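Budgeting a second arm cell – talk me out of it (or into it)

fleditz_floor wrote:
Boss wants a quote for a second bench cell by June. Small shaped parts on a bolted-down board, rod tool pointing straight down, same layout as the first.

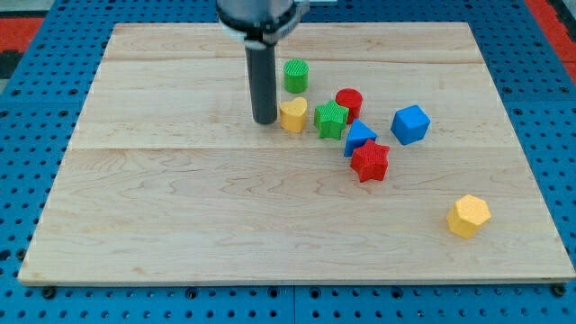

Reply 1 – gearmiser
What does the first one do all day? If the answer is nudging plastic stars and hearts over a maple-colored board, I'd keep the money. Arain quoted us 11 weeks on an arm and took far longer.

Reply 2 – pegboard_pat
Disagree. Toy shapes are fine for planning. You learn your reach and your fixturing before real parts show up. Price the table and clamps separately, Bovside lumps them in and you never see what you paid.

Reply 3 – gearmiser
Learn it on the cell you've got, then. Does one arm ever have a line waiting on it?

Reply 4 – fleditz_floor
Two shifts want it, so sort of. The Brimmont service plan is 528 a month per arm and I can't find what it covers.

Reply 5 – oldrelay
Ask them for the exclusions page. Ours left out the tool end completely – a bent rod was on us.

Reply 6 – pegboard_pat
Still say buy, but skip the plan for the first 6 months.

Reply 7 – gearmiser
And log the hours on the old one before you sign anything.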